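Skasulon Table Lamp Notes, version 3

Read this before you use any of the numbers.

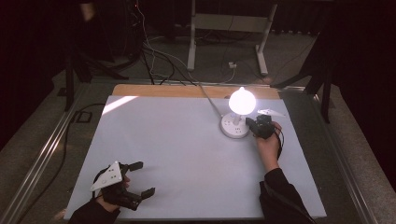

Most people who come to this folder want to know which small lamp to buy for a desk or a bedside table. I doubt the folder can tell them. It holds 2,529 short written entries on small table lamps: where each one was put, how it was moved, whether the person found it steady, and whether they liked the light. Much of that is opinion. The globe type, with a round white bulb on a short stem and a round base, gets more praise than any other, and I don't trust the praise. It looks good on a white board with its cable running off the back of the table, and people write kindly about things that look good.

What is in the folder

entries.csv: one row per entry, 2,529 rows
lamps.csv: one row per lamp, 96 rows
rooms.txt: free text about the rooms, very uneven
old/: version 1, kept so that old links still work. Do not use it.

Columns in entries.csv

lamp_id: matches lamps.csv
surface: what the lamp stood on, in the writer's words. "Table," "board," "board on table" and "desk top" may all mean the same thing. I tried to merge them in July and gave up.
cable_side: back, left, right, front, or blank
task: place, move, turn, switch, or look
steady: yes, no, or unsure
light: a score from 1 to 5
note: anything else

Where the entries came from

Stela Marinescu wrote the task sheet and collected the entries from the Skostbridge and Hakim groups. Skostbridge sent 1,319 of them. The rest are from Hakim, apart from 70 that came in with no group name on them. Those 70 are marked "none" and you should probably drop them. Stela thinks they are fine.

Known problems

The light score is close to useless. A 4 in a dim room with the curtains drawn and a 4 in a bright kitchen are different things, and rooms.txt doesn't always say which you've got. Sunlight or a strong lamp from elsewhere can throw a band across the table and change how a small bulb looks. Some writers mention this in the note. Most don't.

"Steady" was never defined. The sheet asks, "Did the lamp feel steady?" and leaves it there. Some writers nudged the lamp and others just looked at it. I asked for a proper tilt test and was told it would slow people down.

cable_side is blank far too often. That annoys me more than the rest, as the cable is what bothers people about a small lamp once they get it home. A light base and a stiff cable make a lamp that creeps, at least in my house. If you only have time to fix one column, fix that one.

Lamp weights in lamps.csv were copied from the boxes. I weighed a few on a kitchen scale and did not get the same figures. I have left the box figures in and added a column called weight_checked, empty for most rows.

What I would use it for

Reading the notes. They're plain and sometimes funny, and they show the words people use for lamps. Counting which tasks people complained about is also reasonable.

I wouldn't rank lamps with it. Vostow put a ranking on their site from version 2 and it is still up. The top three were separated by less than the gap between two writers scoring the same lamp.

Changes

Version 3, Tuesday, September 3, 2024: removed duplicate rows, added weight_checked, rewrote this file.
Version 2: Hakim entries added.
Version 1: Skostbridge only.

Corrections go to Uldis Petrauskas. Please send the row number and the lamp_id.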